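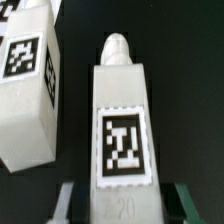
View from the wrist camera, with the marked block between the two fingers.

Home Guides Grippers Cameras Downloads Contact

Comparing two finger sets with the wrist camera and printed markers

Last updated: November 13, 2022

In this guide I explain how we compare finger sets for a small parallel gripper in our workshop. The method needs one arm, one wrist camera and a few plastic blocks with printed markers. You do not need a force sensor. I wrote it first for my colleague Nantana Onsri, who had to repeat my tests in September without me, and later I added the parts she asked about.

We use the Notier gripper and the Zenel controller. The two finger sets are called Song (the harder one) and Vinel (the softer one). If your equipment is different, the steps are the same, only the menu names will change.

Before you start

Print the markers on matte paper. Glossy paper gives a reflection from the lamp, and the detection jumps between frames. Leave a white border around the black part of every marker. If you cut too close to the black, the detector cannot find the corners on a dark table.

Glue the marker on the flat face of the block and press it from the center to the outside. Write down the id and the real size of the black part in millimeters, measured with a caliper. Please do not trust the size in the print dialog. My first sheet was scaled by the printer and I lost one afternoon with wrong distances.

It is good to have different colors for the two fingers. Ours are pale gray and green. In the recordings you can then say "it slipped to the green side" and everybody understands which side it is, also when the arm has turned.

Step 1. Fix the camera settings

Turn off auto exposure and auto focus. With white plastic on a dark surface, auto exposure changes a lot when the block comes near, and the white cells of the marker become too bright. Set the exposure with the block already between the fingers. A little blur is acceptable if the cells of the front marker are clearly separated.

Step 2. Record the start position

Bring the open fingers around the block, by hand or with a saved pose. Start the recording and wait until the marker position is stable. Save this value as "before close".

Choose a marker which looks at the camera. When a marker is seen very much from the side, it becomes a thin strip and its angle is not reliable. We ignore those markers in the results, even when the software gives a number for them.

Step 3. Close and lift

Close with the low speed profile. Save the marker position again as "after close". Lift the block straight up, hold for 8 seconds, and save the third value as "after hold".

The difference between the first and second value shows how much the fingers push the block to one side. The difference between second and third value shows the slip. Keep them in separate columns. Dalal Sabbagh put them together in one column in her first table, and we could not see that one finger was mounted 2 mm too far forward.

Step 4. Change the fingers and repeat

After each change, tighten the screws and run the homing again. Then load the same start pose. If the new fingers have a different length, correct the tool offset before you do anything else.

Do not change the light, the block or the table during the comparison. If somebody moved the lamp, repeat also the first set.

Common problems

The marker is lost when the fingers close: the finger covers a corner. Put the marker higher on the block.

The controller stops with error 700: in our setup this was the cable of the camera pulling on the wrist connector. Give it more free length.

Two blocks have the same id: the software mixes their positions. Use another id for every block that can come into the view, also for those standing beside the test block.

Next guide: Saving poses on the Zenel controller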